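**Progress report, second period: hand-held gripper program**
Prepared by Hye-jin Cho for Solène Lebrun, equipment fund, Plondov
Copy: Ziad Najjar, Geum-ok Wang

Dear Solène,

Please find the report for the second period, which ended in July. I follow the same order as in the first report, but the budget part is longer, because we must ask you for one decision on the spare parts and one on the Orkeo arm.

## 1. Where we stand

The work on small packaged food continues at the round table. In this period we recorded 710 accepted demonstrations. The target in the plan was 400 for the period, so we are ahead on quantity. Another 232 demonstrations were recorded and then rejected. Most of the rejections come from the first weeks, when the two operators did not yet agree on who should pick first, and the grippers disturbed each other over the same item. Bok-nam Ahn wrote a one-page instruction for the operators and after this the rejections went down clearly.

We are less satisfied with the variety. Flat sachets, long packages and puffy bags are well covered. Cartons and small cups are not. Geum-ok is preparing a new shopping list and we will buy these items from the consumables line, which still has enough money.

## 2. Work at the table
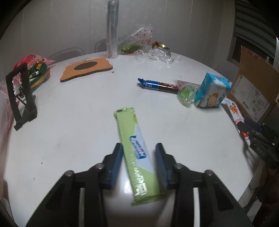
Snack packages between the blue grip pads and elsewhere on the white table.

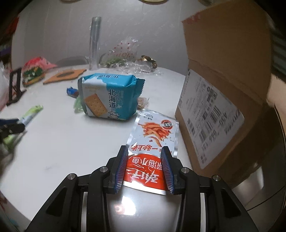
*Reading time: 4 minutes*

The table is small for two people with one gripper each, and we discussed a larger one. For the moment we prefer to keep it. The operators have learned the distances and the reach is similar to what we expect from the fixed arm later. If you visit us again, you will see that the surface reflects the lights quite strongly. Ziad tested a matte cover for one afternoon. The flat foil sachets became easier to find in the recordings, but the cover moved when a finger pushed on it, so we removed it. A cover which can be fixed at the border costs little and is included in the list below.

The shiny foil is still our most difficult material. A thin sachet lies almost flat and the finger must come very low to the table. This is where the grip pads suffer most, and it is the reason for the first request.

## 3. Spending and requests

The approved budget for the period was used as follows:

- **Grip pads and fingers.** Overspent. We replaced pads more often than the supplier's advice suggested. The planned quantity was finished before the middle of the period.
- **Gripper repair.** Underspent. One linkage became loose and Bok-nam repaired it in the workshop.
- **Storage.** On plan. The disks arrived from Pravis with two weeks of delay, but nothing was lost.
- **Operator hours.** On plan, including the training of one new operator.

**Request A — spare pads.** We ask to move 487 euros from the repair line to the pads line. This pays for enough pads until the end of the third period, and for the table cover. The total budget does not change.

**Request B — the arm.** The plan says that we buy one Orkeo arm in the third period. We received the offer, and the price is inside the limit. However, the delivery time is now longer than when we wrote the plan. If we order only after the next review, the arm will arrive when the fourth period has already started, and the operators' contracts are then finished. We therefore ask for permission to place the order before the review. Ziad has compared it with renting the same model from Noh. Renting is cheaper for a short time, but after nine months it becomes more expensive, and the rental contract does not permit us to change the fingers. For our work this is a serious limit.

I know that an early order carries a risk for the fund — if the review is negative, you will own an arm without a project. The supplier accepts a cancellation up to four weeks after the order with a small fee. The full conditions are in the offer, which I sent separately.

## 4. Problems still open

The charging station for the grippers is too slow for two shifts. We now work with one long shift instead, from 9:00, and this is acceptable until the arm is here.

The labels for the item types are not yet consistent. Two people used different names for the same kind of package and we must correct the older files. Geum-ok expects to finish this in three weeks.

We also have no written rule for opened or damaged packages. Until now each operator decides alone. I will propose a rule to the team and send it to you with the next report.

## 5. Next period

We will record mainly cartons, cups and soft bags, and fewer sachets. The first test with trained models can begin on the borrowed computer at Plondov, if the booking is still valid; please confirm this with your colleagues. For the arm we need a stronger base than the table can give, and Bok-nam is drawing one now. Its cost is not in the current plan. I will send the estimate when I have it, and I ask you not to count it as part of Request B.

For Request B we would need your answer before the offer expires at the end of the month.

With kind regards,
Hye-jin Cho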